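Bowls, Mostly: A Gallery

Posted Jan 18, 2019

Home > Kitchen > Tableware > Gallery

Every household has a cupboard that can't be opened quickly. Ours is the one with the bowls in it. Last December I took the lot out, washed the ones that had gone furry with dust, and decided that anything I couldn't stack, eat from or look at with pleasure was going to the charity shop in Tillby. One gravy boat went. The gravy boat had it coming.

What follows is the gallery of the survivors and their relations, with a line or two for each. Captions are mine, and so are the chips.

The Budine soup plates
Wide, shallow and no good for soup, which goes cold in them before you've found a spoon. Excellent for pasta, and for carrying keys from one end of the house to the other.

The Kozłowski mixing bowl
Holds 4000 ml if you believe the mark on the base. I have never needed to know, but I have once needed to bath a very small dog. It weighs so much that most of my baking gets done in the other one.

The other one
Plastic, orange, older than the marriage. It has been melted slightly on one side by a hob and now pours beautifully.

Cereal bowls, plain white
Bought as a set and replaced so many times that they're now a set in the loosest sense. They nest badly and sulk about it, with a gap between each that could hold a slice of toast.

Patterned bowls, dark flowers on cream
My favourites, and the reason the cupboard got cleared in the first place. Dark leaves and flowers on a cream ground, the sort of thing an aunt would call "busy" while turning one over to look for the price. Stacked up they show their rims in brown and cream bands, like a very orderly slice of cake. The strawberry sheeting behind them does not match and has never tried to.
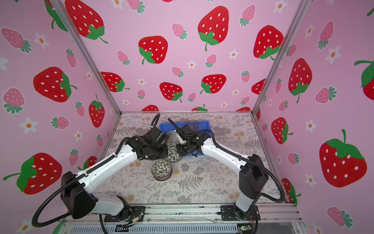

Can you stack patterned bowls without scratching them?
Put a sheet of kitchen paper or a circle of felt between each one, and lift them off the pile instead of sliding them. Keep the pile short enough to pick up in both hands.

The Grivville pudding basins
Came from the market at Grivville in a box marked 100, which turned out to be the lot number and not the price. I paid less and felt clever until I found the crack in the bottom one. It holds string now.

The salad bowl
470 grams, and light enough to be flung across the kitchen by a determined pair of salad servers. The inside has gone pale from years of vinegar. I oil it whenever visitors are due, so twice a year.

The nut dish
Too small for nuts. Too small for olives, unless you're fond of refilling. Holds one tea bag on its way to the bin, and does it with some style.

The lid without a bowl
Included for completeness. If you have a bowl without a lid, and it's blue, write in.

More galleries: Jugs | Teapots that dribble | Tea towels, ranked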